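## Cluvell Tabletop Cell: Demonstration Visits

Cidska offers scheduled demonstrations of the Cluvell tabletop cell to manufacturers, food service operators and technical schools. Visits take place at the Zepeda building from November onward and are led by Rocío Rosales, head of applications, with Nga Mạch from the controls group.

A standard visit lasts 40 minutes and is open to parties of up to six people. It begins with a short safety talk, after which guests take their places along the marked line and the arm is started from the operator station. The first task uses kitchen items and small red strawberries on a white table. Soft, rounded items are a useful test of grip settings, and visitors are invited to ask for a change of layout between runs.

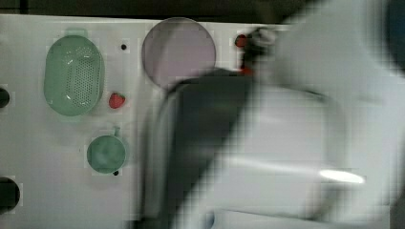

Grip force, approach speed and release height are set from a single screen. Guests who wish to try the settings themselves may do so in the second half of the visit, under the supervision of the operator. Requests to bring your own parts should reach us before the visit so that Ms. Mạch can check them for size and weight.

**What the cell includes**

- Arm, gripper and controller, supplied as one order (part 321)
- White work table
- Falent control software, with one year of updates
- Two days of operator training at the customer's site

The table and arm require a level floor. Customers with an existing Falent license may transfer it to the new cell at no charge.

**Arranging a visit**

Please write to Leire Locano's successor in visitor services, Eustaquio Ayala, stating the size of your party and the type of parts you handle. Morning visits start at 9:30 a.m. and afternoon visits at 2 p.m. Guests should wear closed shoes and report to the front desk, extension 270, on arrival. Written quotations are prepared by Zbigniew Laskowska after the visit, on request.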